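Fold on the bed, not on the table

In my family we always folded clothes on the kitchen table. I did this for 19 years, and my back was not happy.
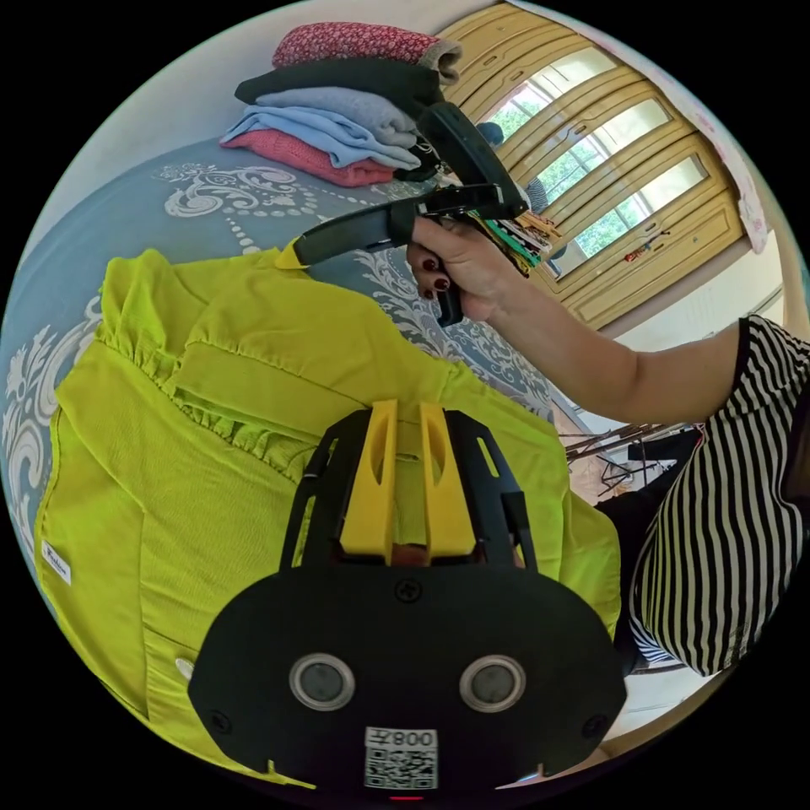 A bed gives more space, and it is soft. A blouse with a ruffled seam, like the yellow one, needs to lie wide before the first fold.
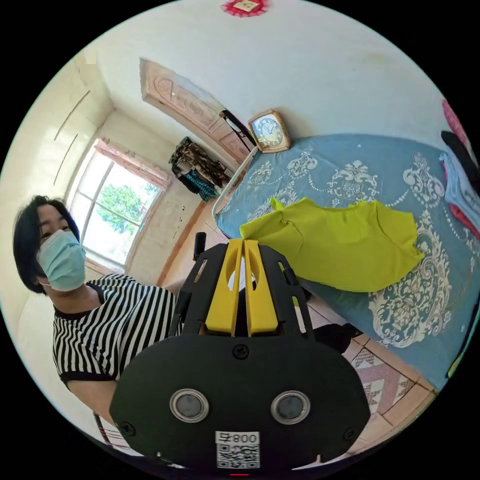 Small bedrooms are enough for this work. One only must lean a little, as the person in the striped shirt does. My neighbor Troels Mogensen still prefers his table, and we argue about it every October.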